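# Folding pull-on pants so they stay folded

I used to think elastic-waist pants were the easy ones. No zipper, no button, nothing to line up — and then I'd open the drawer and find every pair had slumped into a soft heap.

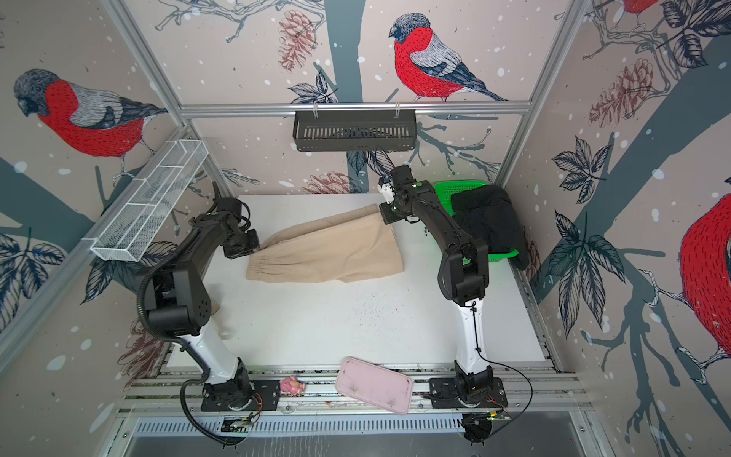

Elastic wants to pull in, so the top of the pants ends up narrower than the hips and the fabric puckers right where you need it flat. Once I started dealing with the waistband first, everything else got so much easier!

## My method

1. Lay the pants on a table (a bed is too squishy, trust me) with the front facing up.
2. Hold the waistband down with one hand and draw the legs out straight with the other. Pull gently from the hem. You want smooth, not stretched.
3. Sweep your palm from the waist to the ankles, pushing any wrinkles out to the sides.
4. Fold one leg over the other. The seat will stick out in a little triangle, so tuck that in to make a straight edge.
5. Bring the hems up and stop 2 inches short of the waistband.
6. Fold in thirds from the folded end and stand the bundle upright.

Stopping short in step 5 is my favorite part. The waistband is already the thickest bit, and keeping the hems out of it makes a packet that really does stand up by itself.

## Tapered legs

Narrow ankles leave you with a wedge shape. I fold the crotch side in a bit deeper until the sides run parallel. Oľga Kováčik, my neighbor, rolls hers from the ankle up and swears by it. I tried it for a month and the rolls kept opening in the drawer, but they're great in a suitcase.

## Light colors

Beige and cream show every crease and every crumb, so wipe the table first! I also turn light pairs inside out if they're going to the bottom of a stack.

## Drawer notes

- My Modby drawer is 17 inches deep and holds one row of upright pants with room for a bookend at the back.
- Leave a hand's width free. A jammed drawer undoes all your nice folding.
- Linen blends get a quick press before folding, on medium, with the elastic left alone.
- Fold them the same evening they come off the line. By morning the wrinkles have moved in.

Sweatpants work the same way, but fold them in half at the end instead of thirds — the fleece is too bulky.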